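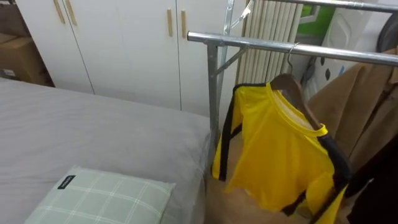 Using a Clothes Rack in a Small Bedroom

A free-standing rack takes up more floor than people expect, and most of them end up as a place to drop things. Set up properly, a rack next to the bed does three jobs well: it airs clothes that have been worn once, it holds what you plan to wear tomorrow, and it gives you a spot to sort the wash before it goes into the wardrobe. What follows is the way I set mine up and the routine I use with it. It takes one evening to arrange and a few minutes a day after that.

What you need

A metal rack with two rails, or one rail if that is all you have
Hangers with a proper shoulder curve
A tape measure
A damp cloth and a dry cloth
A carton for things that are leaving the room
A bed you can clear off completely

Step 1. Measure before you move anything

Measure the gap between the bed and the nearest wall or window, then measure the rack with hangers on it. An adult shirt hanger is close to 17 inches wide, and the clothes will stick out on both sides of the rail by half of that. If you measure only the tubing you will come up short. My first rack was a Skekberg that fit the gap perfectly until I hung a coat on it, and then I had to walk sideways to get to bed.

Check the wardrobe doors too. Open every door all the way and mark on the floor how far it swings. The rack should stay outside those marks. A rack you have to roll out of the way each time you want a sweater will be moved twice and then left wherever it ends up.

Step 2. Put the rack at the side of the bed

I have tried the rack at the foot of the bed, behind the door and in the hall. The side of the bed is best. You can stand in the space between, take something off the mattress, turn, and hang it up. Thaís Teixeira, who wrote in after my last page on folding, keeps hers across the room and says she likes the walk. If your room is bigger than mine, you may agree with her.

Leave room for your hand between the post and the mattress. You need it for changing the sheets, and it keeps the bedding from catching on the joints of the rack.

Step 3. Tighten and wipe the tubing

Go over each joint with your hand. Most racks are held together with screws or push fittings, and they work loose with use. Tighten the lower ones first, then the braces, then the top rail. Give the whole thing a gentle push from the side. A small amount of movement is normal on a light rack. If it leans and stays leaning, one of the braces is not seated.

Wipe the rails with the damp cloth and then the dry one. Do this again every few weeks. Metal tubing collects a gray film that you will not notice until it is on the neck of a white blouse.

Step 4. Clear the bed and make it flat

The bed is your work table for the rest of this, so it has to be clear. Strip off the blankets and put them on a chair. Pull the sheet tight at the corners and smooth it from the middle outward. One pillow can stay if you push it into a corner. Everything else goes.

A plain sheet in a light color helps more than you would think. Dark socks and loose buttons show up against it right away.
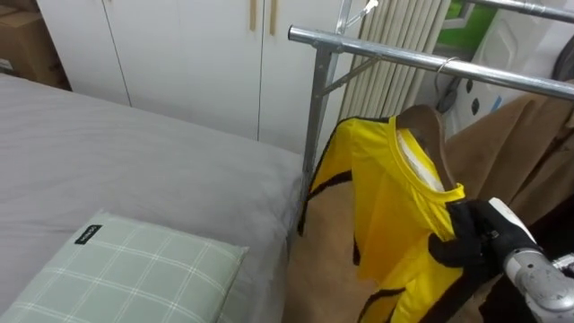
If there is a radiator under or beside your window, decide now how close the rack should be to it. I keep a forearm's length between the clothes and the fins in winter. Knits and anything with elastic should hang at the far end of the rail. Cotton can take the warmer end. Never lay clothes directly over an electric heater, and keep cords away from the feet of the rack.

Open the window for a while if you are hanging damp laundry, even in February. Wet clothes in a closed bedroom put a lot of water into the air, and it settles behind the wardrobe, where you will find it in the spring.

Step 5. Sort on the bed

Bring in the clothes and make three groups on the sheet.

Group one is clean and dry. These go straight into the wardrobe or a drawer. Do not let them stop at the rack.

Group two has been worn but is not ready for the wash. Jackets, sweaters, jeans and sports tops you wore for an hour all belong here. This is what the rack is for.

Group three is for the wash. Take it out of the room before you do anything else.

Anything you pick up and do not want to put in a group probably belongs in the carton. I keep mine beside the wardrobe and write the date on it when it is full. If I have not gone into it after a month, it goes to the donation counter at Jorport without being opened again.

Step 6. Hang things the right way

Feed the hanger in from the bottom of the garment, up through the neck. Pushing it in through the collar stretches the neckline, and on a knit or a sports top it will not go back. Set the shoulder seams on the ends of the hanger and pull the sleeves down straight so they are not folded inside.

Close the top button on shirts. Zip jackets halfway. Turn printed or striped sports tops so the front faces you, which makes it easy to check for marks before you wear them again.

Wooden hangers are worth the money for anything heavier than a T-shirt. I bought a set of 41 from Akpalu when they were clearing stock and I still use most of them. Wire ones leave points in the shoulders. If you only have a few wooden ones, save them for the rack and use the thinner kind inside the wardrobe.

Face all the hooks the same direction. It sounds fussy — it also means you can lift several hangers off at once when you need the rail for something else.

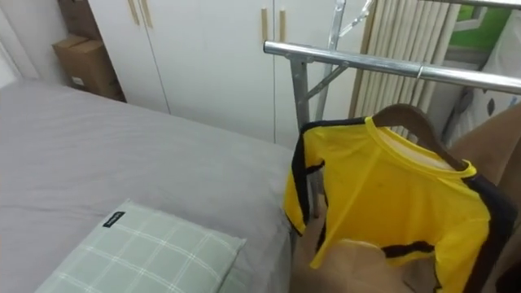 Page 2

Step 7. Keep the rail from filling up

A rack works as long as there is empty rail on it. Set a limit and stick to it. Mine is a hand's width between hangers. When I can no longer fit my hand in, something has to go back to the wardrobe or into the wash before anything new is hung.

Ghizlane Filali uses a different method and I have borrowed it for the busy weeks. She moves each item one place to the left every morning. When it reaches the end of the rail, it has to be worn that day or put away. You need to be consistent for it to work, and it is easier with a short rail.

Step 8. The evening routine

Hang up what you took off, if it is going to be worn again.
Take down tomorrow's clothes and put them together on one hanger.
Check pockets.
Move anything on the bed to where it belongs.
Straighten the sheet.

Do it in that order. Pockets come before the bed because whatever is in them tends to get tossed there.

Common problems

The hangers slide to one end. The rail is not level. Put a folded piece of card under the foot on the low side, or lower the other side by one notch if your rack adjusts.

Clothes still smell stale in the morning. They are too close together, or they should have gone in the wash. Hang them with one hanger's space on each side for a night. If that does not help, wash them.

The rack tips when you hang a coat. Move the coat over the post, where the weight goes straight down, and put lighter things out toward the open end. Check the label for the load limit as well. The Tramska I have now is fine with two coats and starts to bend with a third.

Marks on the wardrobe doors. The rack is being pushed back too far. Stick a felt pad on the end of each rail and put a strip of tape on the floor where the feet should sit.

Last updated Mar 21, 2018. The load limit note was added after a reader asked about winter coats.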